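Clearing Out the Medicine Shelf
Jan 13, 2020

January is a good month to go through the medicine you keep at home. Most of us add to the shelf all winter and take nothing off it until something leaks.

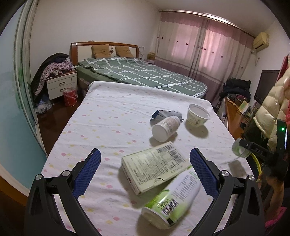 Start by getting everything out of its hiding places and into one spot. A bed works better than a table. Bottles can't roll off as easily, and there is room to spread things apart so the labels can be read. Put an old sheet down first if you have cough syrup or anything else sticky. Check coat pockets, handbags and the nightstand drawers as well as the bathroom, and look in the car.

Then sort by date. Boxes usually have the date stamped on an end flap, and it can be hard to find among the small print. On bottles it may be on the bottom or along the edge of the label. If you can't find a date, or the label has worn off, put the item with the ones that are leaving. The same goes for loose tablets, even if you are fairly sure what they are.

Keep boxes and leaflets with the medicine they came with. People like to throw out the cardboard to save space -- and then have no dosing instructions when they need them. A torn box can be closed up with clear tape, as long as the tape doesn't cover the date or the dose.

Things that often get missed:

Eye drops, which usually have a short life once opened
Creams and ointments that have separated
Measuring cups that no longer match any bottle
Prescriptions for people who have moved out

Don't pour anything down the sink. Unwanted medicine can be left at the Llorente Pharmacy counter during opening hours, or at the Civeleck branch, where the drop box is just inside the door. Take your name off prescription labels with a marker. Needles and inhalers don't go in the box -- ask at the counter and they will tell you what to do with them. Last May the two sites took in 225 bags between them, and 149 of those came through Civeleck.

Whatever you keep should go back somewhere dry and out of children's reach. The bathroom is a poor choice on account of the steam. A high closet shelf or a lidded box in the bedroom is fine. We have been using the Umik storage box in the office, and it holds taller bottles standing up. The Vunby is cheaper but the lid doesn't lock, so it is no use in a house with small children.

Write the month on the lid and go through it again in May. The drop boxes will be open then on the same terms, and the Llorente counter has paper bags if you need one.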